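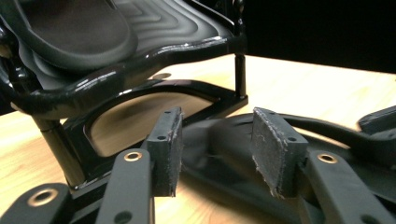
Printed gripper fingers slip on straps but hold chair tubing. Pads or closing force?

Posted by Hằng Lý in Home and Shared Workshop Builds

I have a hand-held parallel gripper with two printed fingers on a four-bar style linkage, built on the bench at our shared shop. Squeeze the handle and the fingers close. It will eventually go on an arm, so I want the grip sorted out first.

With felt-type pads glued to the finger faces it picks up a small tubular chair by the rail without marking the finish. Repeatable, no complaints. Straps and other flat flexible stock are the problem. The strap goes in between the tips, the fingers close, and it slides out as soon as there is side load. The pads have also started to fray along the edges.

Servo is a Viladix, driven from a 3,374 mAh pack. Measured closing force at the tips is 3 N with the current horn. Finger stroke is 60 mm. I have tried the bare fingers too, with the same result on straps. 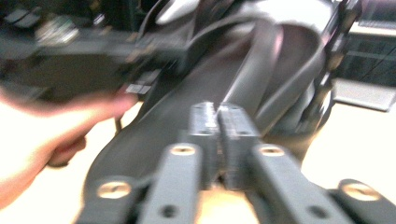 Gray fingers at or very near the wide black strap.

Should I change the pad material, or get more force out of the linkage first? I would prefer not to reprint the arms. The last set took most of November to get right.

Beril Güler

Pads first. 3 N is low but it is enough for a strap if the friction is there. Felt against smooth webbing has very little. Felt also shears inside its own thickness, so the surface moves even when the glue holds.

Remove the felt, clean the faces with alcohol and fit 2 mm silicone sheet, 40 Shore A or softer. Contact adhesive does not bond to silicone, so use a silicone RTV and clamp it overnight. Wrap the sheet over the tip and down the back by 10 mm. An edge that ends on the gripping face will lift the same way your felt did.

Then check that the faces are parallel at the thickness you are gripping. Close them on a strip of paper and pull it from the top, then from the bottom. If one end lets go early you are holding the strap on a line and more force will not help much. Play at the pivots is the usual cause. I ream mine and fit bushings, Faka or any other make with a flange.

If it still slips after that, shorten the servo horn. You lose stroke, but you have 60 mm and a strap does not need it. Watch the current at stall.

khong_bench

Had the same thing on my Khổng build. Double-sided tape and a piece of bike inner tube. Ugly, works.

Dedivus

Inner tube is fine for a test but it leaves black marks on light materials. Agree on the paper check. I would also try gripping the strap by its edges with the fingers turned 90 degrees, if the strap is stiff enough. Mine was not.

Hằng Lý

Paper test done. It lets go at the top on both fingers, so the faces are toed out. I will do the bushings before the silicone. Part 665 in the local catalog has the right bore and a thin flange, and I have ordered a bag.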